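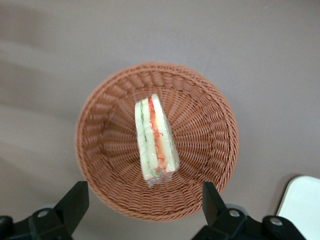 A wrapped sandwich in a round woven basket.

Careers > Medicine > Conversations > Choosing a specialty

"I Did Not Choose Geriatrics, I Stayed in It"

Jan 5, 2018

Aicha El Khatib is in her second year of geriatric fellowship at Thibodeaux, the teaching hospital where she also did her residency in internal medicine. When I wrote to her in November to ask for an interview, she answered that she could give me one lunch. We talked in a small office on the fifth floor, with the door open, and she was called away 2 times.

I wanted to ask her how a person arrives at geriatrics. In my own country it is a specialty that students mention rarely, and I was curious if it is the same in the United States.

"It is the same," she said. "When I was a student I wanted to be a surgeon of the hand. I had read one book about it and I was in love. Then I did the surgery rotation and I found that I like to talk with the patient when the patient is awake."

She went to medicine because it left many doors open. During the first year she thought of nephrology, and for some months she was decided on infectious diseases. The change came on a ward that the residents tried to avoid, where most of the patients were over eighty and many waited for a place in a nursing home.

"There was a man who came with confusion. Everybody wrote dementia in the chart, and I wrote it also, I copied it. The attending was Dr. Sutcliffe. She asked me to read to her the list of his medicines, aloud, in the corridor. It was fourteen medicines. When I came to the ninth one I was already ashamed."

Lorraine Sutcliffe directs the fellowship today. I spoke with her by telephone the week after, and she remembered the corridor but not the number. "I do that with all of them," she told me. "Reading aloud is slow, and a resident is never slow unless you make her be. Aicha did not argue. She went back and telephoned the daughter, the pharmacy and the family doctor, and she came to me in the evening with three medicines she wanted to stop. I agreed with two."

Did the man get better? Dr. El Khatib was careful with this question. He became clearer after some days, she said, but he had also been treated for an infection, and she does not want to tell it like a miracle. "He had some dementia too. We did not write a wrong word. We stopped thinking after we wrote it, and this was the wrong part."

The fellowship at Thibodeaux has a clinic, a consultation service and home visits. The home visits are what she prefers. She goes with a nurse to Hadeo, a district of older houses on the other side of the river, and a visit can take the whole morning.

"In the clinic I ask, do you have stairs? The patient says yes, a few. Then I go to the house and it is a staircase like for a lighthouse. And I look in the refrigerator, with permission. You learn more from the refrigerator than from the blood test, sometimes."

I asked what she finds hard. She answered first the paperwork, quickly, as I think every doctor does. Then she was silent for a moment and spoke about families. Often there are several children who do not agree, and the one who lives farthest has the strongest opinion. She has learned to ask each person what they are afraid of before she explains anything medical.

Money is a question also. She has loans, and friends from her residency who went to cardiology will earn much more. "I know the numbers, I can do arithmetic," she said. "My husband can do it too. We spoke about it once for a long evening, and then we did not need to speak again."

Of the residents who rotate now through her service, she does not expect that many will follow her. She asks only that they learn to examine how a patient walks. "You say, please stand up and go to the door. It costs nothing, and so few people do it."

Dr. Sutcliffe hopes to keep her at the hospital after the fellowship. Dr. El Khatib has not signed yet. She would like half of her time for home visits, and the discussion about this was still going on when her telephone rang the second time and she had to go to the ward.

Recent conversations
- A Country Practice, Thirty Years Later
- Why I Left the Operating Room for Pathology
- Night Shifts and Small Children: Two Residents Talk
- Learning Medicine in a Third Language
- What a Ward Pharmacist Would Like You to Ask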